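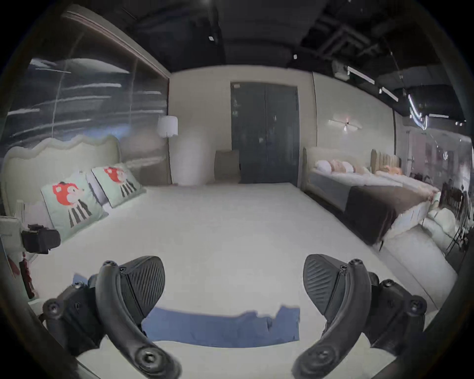 Figure 1. The bedroom at the start of the work, with the mattress bare.

Stripping and Making Up: A Study of One Bedroom
Project report, Interior Studies, second year
Nanami Ichikawa
8 June 2018

1. What the project was for

The task set in September was to choose one room in a furnished flat and follow the changing of the bed from beginning to end. I chose the main bedroom of a flat let by Hodau, a small firm that rents by the week. Their cleaner has to turn the room round between guests, and the firm wanted to know whether the furniture and bedding they had bought made this easier or harder.

I had a budget of 300 pounds for changes. Anything I bought was to stay in the flat.

2. The room

The room has plain light beige walls, apart from the one behind the headboard, which has a large dark mural panel with white and gray streaks like clouds or brushstrokes. A floor lamp with a white cylindrical shade stands in the corner next to it. The double door is tall and dark gray. The headboard is upholstered in pale mint green with a wavy top edge.

Two cushions with red fox faces and striped legs are the only childish thing in the scheme. Hodau chose them to go with the headboard, and the green does go well. I asked whether they could be swapped for plain ones and the answer was no - guests mention them in the visitors' book.

3. Method

I worked alongside the cleaner on several changeovers and then did the bed by myself. I wrote down the order of the jobs, where the clean linen was put while it waited, and when I had to walk round to the other side. I tried two orders. In the first, the pillows and cushions came off before anything else and went on the floor. In the second, they stayed against the headboard until the bottom sheet was ready to go on.

I also compared two sets of bedding. One was the Drerner set already in the flat, with a deep fitted sheet. The other was a Wullex set with a flat bottom sheet, which cost 80 pounds.

4. Results

The second order was better. Keeping the cushions on the bed meant they stayed clean, and they could be moved across once and put back. The first order was quicker to begin with but the cushions got in the way of my feet.

The fitted sheet was awkward at the headboard end, where there is little room for a hand between the padding and the mattress. The flat sheet was easier to tuck there but took longer to get smooth. The cleaner preferred the fitted one. I preferred the flat one, but I only did it for a few weeks and she does it all year.

White bedding showed every hair and bit of fluff - this was a nuisance, though it also meant that we saw them before the guests did.

5. Changes made

I bought a folding stool from Tamošiūnaitė to hold the clean linen at the foot of the bed. Before this it had been left on a chair in the hall. I also labelled the linen shelf by size. The Wullex set was kept as a spare.

6. Problems

I did not time the jobs properly at first, so the early notes cannot be compared with the later ones and I have left them out. The lamp is pleasant in the evening but not much use for checking a sheet for marks, and I would look at the lighting if I did the project again.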